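Hurnstead Reuse Room: progress report to the Balum Fund
01/03/2025
Prepared by Ratree Kaewsai

Where we are

The sorting room is open and it is busy! When we last wrote in November we had the keys, a stack of shelving still in its wrapping and a long list of people wanting to give us things. Since then 937 items have gone out to households in Hurnstead and Dreltuvholm, and another 1,384 have come in. We are thrilled with that, even if it does mean the back shelves are fuller than we would like.

Sorting

Your grant paid for the tables and the first set of big grey bins, and they have changed how we work. Donations used to arrive in carrier bags and stay in them for weeks. Now everything small gets tipped into a bin on the table and gone through the same day. It's the mixed household bits that people enjoy most (you never know what's coming next), and a single bin can easily hold a hairbrush, a plastic cup and a toy dinosaur.
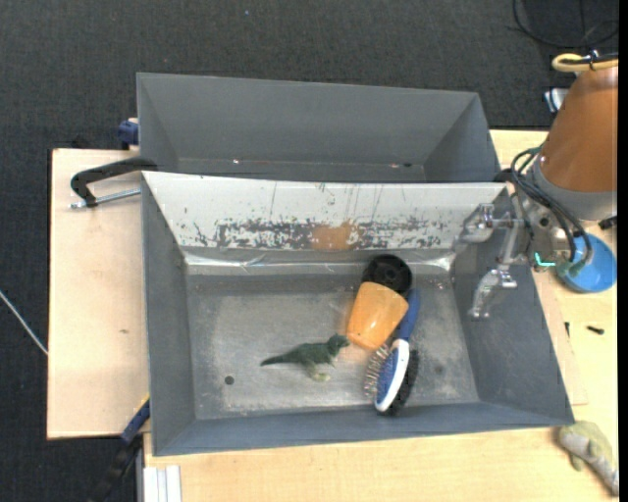 What we'd do differently

The bins take a lot of wear. The white panel in the one above is badly scuffed, with tape along the bottom of it, and the floor has rubbed pale across the middle. We would like to line the next set with something tougher, and Shengli Mao is getting prices from Pavlović, the packaging firm on the Dreltuvholm road.

We also need a clearer rule on brushes and combs. At the moment they are sorted with everything else and then argued over at the pricing shelf. Toys are much simpler, and the small animals go almost as soon as they are put out.

Money

Spending is on budget apart from shelving brackets, where we went over by £7. The rest of the equipment line is untouched and we'd like to carry it forward for the bin liners, if you are happy with that.

Next

We start 2 evening sessions a week after Easter, for people who can't drop things off in the daytime. Shengli will send the new opening hours once the building has confirmed them, and you'd be very welcome to come and sort a bin with us.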